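In Praise of the Loud Tablecloth

Lovisa Rønning
August 21, 2025

I'd like to make a case for the ugliest thing in your linen cupboard. You know the one. It came from a kids' birthday, or a discount bin, or an aunt with a sense of humour, and it has a cartoon on it the size of a serving platter. Get it out. Spread it over the table, go and fetch whatever drawer or bag or basket has been bothering you since June, and turn the whole lot upside down on top of those enormous cartoon eyes.

I have been doing my sorting this way for 2 years and I am still delighted by it, more than any grown woman should be by a chore. My husband calls it "the spill". He means it kindly, I think. On spill days he finds reasons to mow.

Most of the advice about small clutter (and I read a lot of it, I'm the sort of person who reads it in the bath) wants you to begin with containers. Measure the drawer, buy the dividers, label the dividers. I did all that. We have an old Westerberg sideboard in the front hall with shallow drawers across the top, and when we moved to Rimasthorpe I bought a set of Flolix trays to fit them, with little sliding walls, and I spent a whole evening sliding the little walls. It looked gorgeous! By the end of the month the trays were full of wrappers. They were very well organized wrappers.

What I'd missed is that you can't sort a thing you can't see, and a drawer is a terrible place to see anything. Everything lies flat on its back in the shade. You get the top layer, and under the top layer is a sort of household sediment, and your hand goes in and comes out with a receipt. Up on a table, in daylight, the same stuff suddenly has shapes. A carton stands up. A pouch flops. A packet that looked perfectly respectable in the dark shows itself to be empty and folded over on itself, pretending.

So that's the first half of my opinion: tip it out. The second half is the cloth, and this is where I lose people.

The sensible choice for a sorting surface is supposed to be a plain one. White sheet, bare wood, a clean counter. I tried the white sheet and I hated it. It felt like a crime lab. Every object lay there looking guilty, and so did I, and after ten minutes I'd bundled the corners together and put the whole sorry mess back where it came from. Bare wood was worse in our house, as our table is dark and so are most of the things we lose.

Then one wet afternoon the only clean cover was my niece's, a pink and mauve affair with faces all over it, and I thought, fine. And I had fun. I had actual fun going through a drawer! You can't take a dead battery seriously when it's lying across somebody's nose. The pile seemed like a game that had been left half played, and I wanted to keep playing it. I did that drawer, and then I did the next one, and then I stood in the hall looking for something else to empty.

I've thought a fair bit about why the silly print works so well, and I believe part of it is scale. A cartoon face as big as a dinner tray makes a chocolate box look like what it is, a small cardboard box with perhaps nothing in it. On my nice linen that same box would look like a possession. I'd start wondering whether it might be good for keeping buttons in.

The other part is that the print gives you places. I don't draw up zones or put out bowls any more. I say to myself, garbage goes on the flower, keepers go on the cheek, anything with a battery in it goes up by the eye. Kids get this instantly. My sister's two will sort for a good half hour if you tell them the monster wants the recycling in its hair, and neither of them has ever put a sock in a hamper without being asked.

Now, what comes out of these drawers. I find this part fascinating and I wish more people would write about it, because the things in the spill are hardly ever the things we think we own. If you asked me what was in my hall drawers I'd say keys, stamps, scissors, the good flashlight. What falls out is packaging. Boxes, sleeves, pouches, blister cards, bits of clear film that cling to everything else and hide. Our homes are full of things that used to be around other things. I don't say this to scold. I'm fond of a nice box. I just think we'd be quicker at tidying if we admitted that most of it has already done its job and is waiting for somebody to notice.

Wrappers are the easy ones, and I like to start there, for the pleasure of it. Anything crumpled goes first. A crumpled packet has made up its mind. You don't need to hold it to your heart or thank it, just smooth it enough to be sure there's nothing inside (I once found a perfectly good pair of earrings in a chip bag, don't ask) and off it goes.

Cartons are harder, since a carton with its end torn open looks exactly as promising as a full one when it's lying on its side. Pick it up. Shake it. I'm amazed how often I've moved an empty box from one spot to another three or four times over the course of a season, with care, like a museum piece. A shake takes a second. If there's something in it, it goes to the kitchen, and if it's chocolate, well, that's the sorter's wages, and I won't hear otherwise.

Batteries deserve more respect than they get. I keep new ones in their pack until I need them, and I keep the pack with the flashlight, and any loose battery gets treated as used up until I've tested it. I ran the other way for years, dropping the loose ones back in the drawer in a hopeful spirit, and all it got me was a dead remote and a bad mood. Dead ones go in a jar by the door for the drop-off.

And then the masks! Is there a drawer in the country without one? They turn up folded in half with the loops sprung out, and the loops catch everything. I have lifted one mask and brought up a pen, a hair elastic and a strip of plastic film with it, like hauling in a net. My rule is that a mask out of its packet goes in the garbage, full stop, and a sealed one goes in the bag by the door. Snip the loops if you can be bothered. I mostly can.

Pouches with screw caps are my own weak point. I can't seem to throw one out without wondering about the last spoonful. I've decided I'm allowed one squeeze over the sink, and then it goes, cap and all, into whichever bin your town wants it in. Ours changes its mind, so I've stopped giving advice on that.

A reader of our neighbourhood newsletter, the Plenmont Post, wrote in after I praised the spill there last year and told me it was wasteful of time. Why empty the whole drawer, she asked, when you could take out 3 things a day and be finished by Christmas? I've turned that over and I see the appeal. It's gentle, and it suits people whose table is never free. But I tried it, and for me the trouble is that taking things from the top of a drawer doesn't change the drawer. I'd take out my bits, the rest would shuffle up to fill the gap, and I'd never get that lovely moment of looking at the bare wooden bottom with its one paper clip. I need the paper clip. The paper clip is why I do it.

She also said the cloth was childish. She's right about that and I don't mind a bit.

If I've talked you into it, my only real instruction is to leave the pile spread out for a while before you start. Make a coffee. Walk round to the other side of the table and look from there, for the same heap reads quite differently from the far end. Labels that were upside down turn the right way, and the thing you'd taken for garbage turns its printed side to you and is somebody's unopened treat. I can spend longer on this looking than on the sorting, and I never regret it. I usually find I've settled half the pile in my head before I've touched any of it.

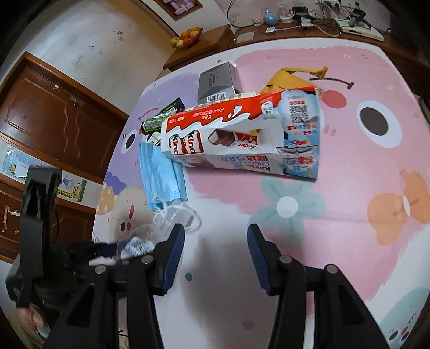
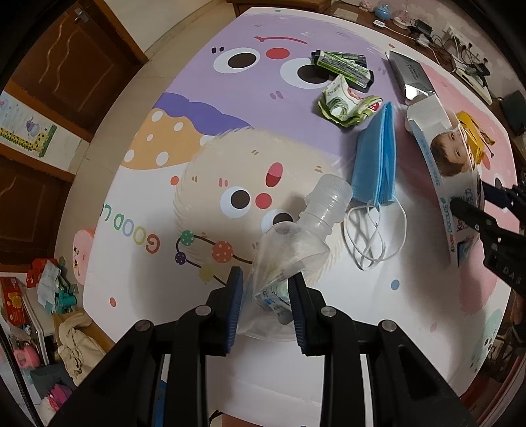 A Kinder carton, a folded mask with its loops every which way and something yellow and crumpled: good spill material, on a properly silly print.

I get asked what to do with a cloth like that between spills. Roll it, don't fold it, so the creases don't tip your small things into valleys. Mine lives on its end in the broom closet with an elastic round it (from a mask, I confess). It wipes down with dish soap. There's a stain by one of the faces that I've given up on, and my niece says it's a freckle.

Next up for me is the bag of cords in the basement, which I've been putting off all summer. I've told my husband to check the gas in the mower.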